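您的位置:Mekormont > 关于我们 > 我们是谁
首页 产品 工具链 文档 招聘 联系

打印本页 | 用电子邮件发送

Mekormont 写的是机器人软件:感知、规划、控制,以及把这三样东西粘在一起的那一层。最后这一层没有好听的名字,却占了我们大半的工时。我们不造机械臂,也不卖机械臂。客户带着已经买好的硬件来找我们,通常还带着一份上一家供应商写的接口说明,说明里最要紧的那页往往写着“待补充”。
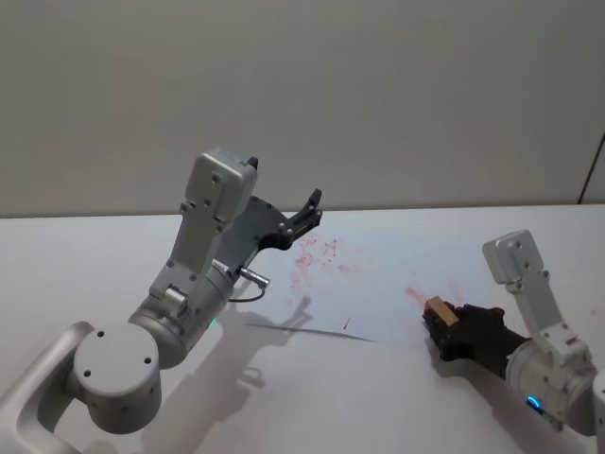
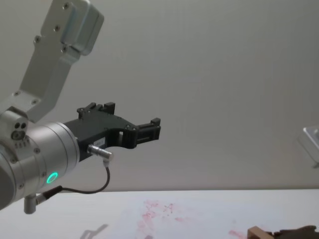
双臂工作是我们接得最多的一类。单臂的问题,教科书里多少有个答案;两条手臂共用一张桌面,教科书就开始用“不失一般性”这种词了。我们的规划器叫 Arden,它要在两条手臂之间分配空间和时间,还得在其中一条临时改主意的时候不发脾气。早期版本很讲礼貌,两边互相让路,能让上一个下午。现在的版本有优先级,没那么客气,活倒是干完了。

感知部分叫 Khúc。它最初只认形状规整、颜色老实的物体,后来客户要它看污渍、笔迹和各种说不清边界的东西,我们才发现“这块算不算脏”在办公室里也能吵上两天。目前的做法是让 Khúc 输出一张带置信度的图,由规划器决定先处理哪里。至于人类的分歧,我们另设了一个配置项。

公司由 Khôi Tăng 和 Ngọc Triệu 创办。Khôi 管控制,信奉力反馈,不信任任何没画过曲线的结论。Ngọc 管工具链,写了我们的日志回放系统 Pralthorpe。这个系统原本是她为了证明某个故障不是她的代码引起的而写的。故障最后查明正是她的代码引起的,系统于是保留下来,成了卖得最好的产品。

Pralthorpe 做的事很朴素:把传感器数据、规划结果和控制指令按同一个时钟存下来,出了问题可以一帧一帧往回翻。我们的回归测试库里有大约300段这样的记录,每次发版前全部重跑。其中有些段落的名字不太适合写在官网上,命名的人当时心情不好。

我们的交付方式也说一下。先看现场,再谈范围,然后写一份双方都看得懂的验收条件。演示视频我们也拍,但不剪辑,所以都比较长,观众普遍反映中间可以去倒杯咖啡。合同里写明的接口,我们维护到合同结束;没写明的接口,多半也是我们在维护,只是语气不同。

团队不大,没有开放式厨房,也没有乒乓球桌。有一面白板,左上角那个坐标变换从五月起就没人敢擦,旁边注着“勿动,对的”。

想加入我们的,请附一段您自己写的代码,以及一段您后悔写过的代码。后者我们看得更仔细。商务合作请走“联系”页面,邮件由 Ngọc 亲自回复,通常很短。

打印本页 | 用电子邮件发送
返回顶部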